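Breseo hand-held gripper pair, review

The Breseo pair records folding demonstrations for robot training. We bought ours in November from Trudelard for $1769 and used them on laundry tasks, mostly jeans and shirts on a bed.

The jaws close evenly – tip alignment needed no adjustment.
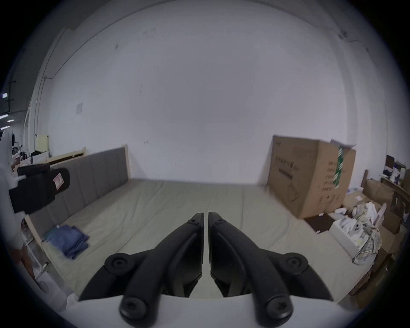
Black jaws on the white body, tips nearly meeting.

Each unit has its own handle, so two-point holds on fabric are simple. We logged 136 folds and discarded 94 frames for blur. Thick seams need a firm squeeze, and the hand tires. The green lights are easy to read at arm's length.

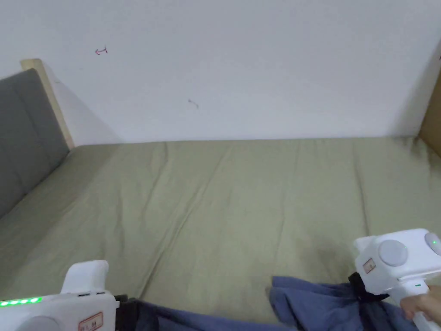

Dark blue fabric held at two points.

Good for cloth work. The manual is thin.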